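Home | Recipes | Kitchen Talk | People | Shop | Contact

We use cookies to remember your settings and to count visits. By staying on this site you agree to this. Accept | Read more

KITCHEN TALK

Eating without meat on a small wage: a conversation with Quang Lục

When Quang Lục moved to Udstead, he had a room, one pot and a job in the packing hall at Varkuvis. He had stopped eating meat the year before, and his colleagues told him that he would go back to it when he saw the prices in the shops. He did not go back. Now he teaches an evening course in cheap vegetarian cooking, and the September group was full before the posters were printed.

We met in his kitchen, where he was soaking beans for the next lesson. 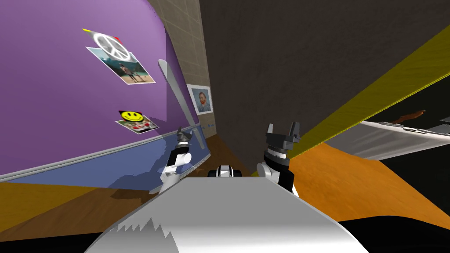 Vol. 4, No. 39

"People look at the wrong shelf," he told me. "They go to the place where the vegetable sausages are, they see the price, and they say, this life is for rich persons. I never bought these sausages when I started. I bought lentils, rice, cabbage, onions, eggs. My grandmother ate this way most of the week and she did not have a name for it."

I asked what he spent in the beginning. He still keeps the notebook. In the first month he gave himself 39 dollars a week for all food, and in the second month he tried with 25.

"Twenty-five was possible, but I was not happy," he said. "I ate the same soup four evenings, and on the fifth evening I wanted to throw it from the window. So I went up again a little. If the food makes you sad, you will order a pizza, and then the saving is gone."

His course is built on the soup problem. The students cook one large pot of something plain, usually white beans or brown lentils, and they must turn it into different dinners. On the first evening it is eaten with garlic and bread. Then it becomes a filling for cabbage leaves, then a thick sauce for noodles, and the rest is fried in small cakes with an egg and old bread crumbs.

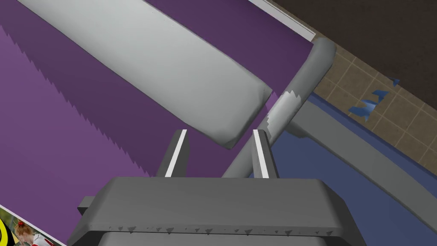
"The cakes are what everybody asks me for," Quang Lục said. "But they want to make them on the first day, from fresh beans, and then the cakes fall apart in the pan. The beans should be one night old. I write it on the board every time with big letters, and every time there is somebody who does not believe me."

He is strict about a few other matters. He salts the beans at the end of the cooking, although he admits that many good cooks do it earlier. He does not like stock cubes — "everything becomes yellow and tastes like the cube" — and he makes his own broth from onion skins, carrot ends and the stems of parsley. For spices he goes to Lò, a small grocery behind the bus station, where cumin is sold by weight from a sack.

I wanted to know about tofu, which many beginners are afraid of. He laughed.

"Isia, my neighbor, hated tofu for many years. She was boiling it in water, with nothing! Of course she hated it. I told her to press it under something heavy, cut it small, and fry it until you think it is too long. Then soy sauce, a spoon of sugar, finished. Now she makes it more often than I do."
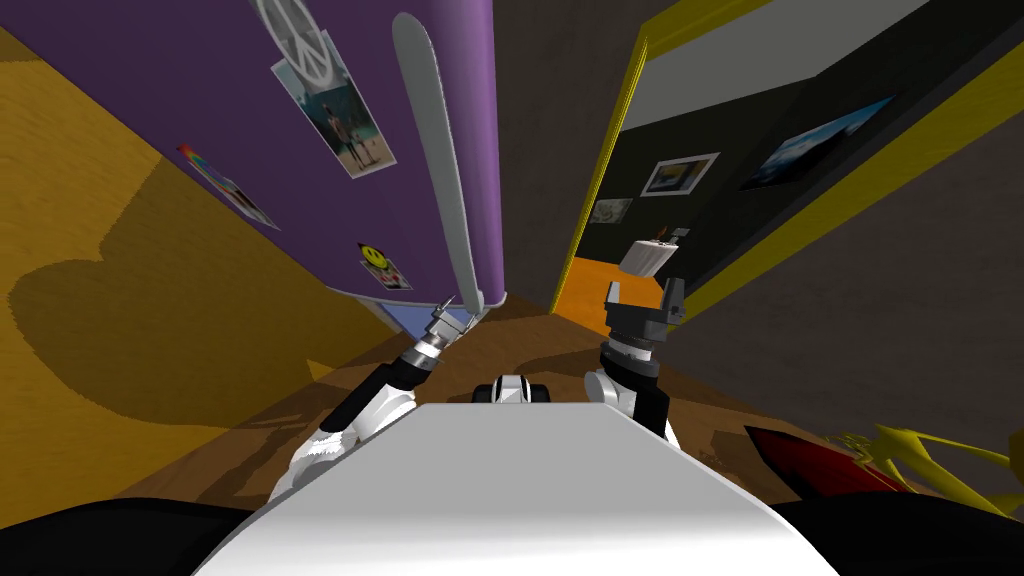
The most difficult part, in his opinion, is lunch. Dinner can be planned, but at noon people are tired and the bakery is near. During his years at Varkuvis he carried a jar with cooked barley, grated carrot and whatever pickle was open, and he ate it cold. He still recommends barley before rice for this purpose, as it stays soft until the next day and does not become hard in the middle.

Does he never spend more? "Cheese," he answered at once. "Good cheese, a small piece. And in summer I buy too many peaches. I don't write the peaches in the notebook."

The next course will be mostly about dried peas, which he considers the most forgotten food in the country. He has been testing a yellow pea spread with roasted onion, and he gave me some on a slice of rye. It needed lemon, and I told him so. He tasted it again, said that I was right, and went to look for one.

12/18/24

Print this page | E-mail this to a friend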